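Mieczysław Cieślak
Jan 2, 2024

Finally sat down to sort out the light meter problem on my Kurek. Posting what I found as a thread in case anyone else has one of these older rangefinders and keeps getting thin negatives.

The camera came from a shop in Sternow that was closing down. Body, 50mm lens, half case, no manual. Shutter sounds fine at all speeds and the rangefinder lines up at infinity.

First two rolls came back underexposed, mostly in daylight. Indoor shots were closer to normal. That made me think meter before shutter.

The meter was made for a mercury cell. You can't buy those now, so the last owner had put in an alkaline button cell of the same size. Fits perfectly. Wrong voltage, 1.5 instead of 1.35.

On this camera the extra voltage makes the needle read high, so it thinks there is more light than there is. You stop down to match and lose the shadows.

I checked it against a handheld Disau meter outdoors, same gray card, sun behind me. The Kurek was off by nearly two stops. In the living room with one lamp on it was off by less than one.

So you can't just fix it by changing the film speed dial. The error moves with the light. I tried that on roll three and got good frames in open shade and bad ones everywhere else.

Options, as far as I can tell: a zinc-air hearing aid cell with a spacer ring, an adapter with a diode in it, or having the meter recalibrated for 1.5 volts.

I went with zinc-air. Right voltage, cheap, sold at every pharmacy. They do run down whether you use the camera or not. Mine lasted some 3 months on the first one.

Take the tab off and leave the cell out for a few minutes before you put it in. I skipped this with the first one and the needle barely moved.

Also clean the contacts. Mine had a green crust on the spring. White vinegar on a cotton swab, then alcohol, then let it dry. 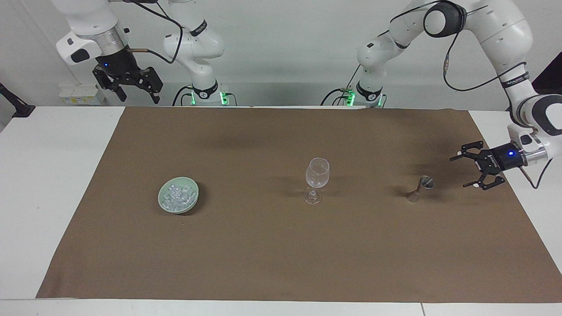

Does the battery swap affect the shutter speeds?
The shutter on this model is fully mechanical, so the battery only runs the meter. You can shoot with no battery at all if you guess the exposure.

Roll four was shot in Grultesau over the holidays, all on the new cell, ISO 200 film, no compensation. Negatives look dense enough and the snow has detail in it.

Next is the frame counter, which sticks at 2 – probably old grease. I'm leaving that until March when I have a free weekend.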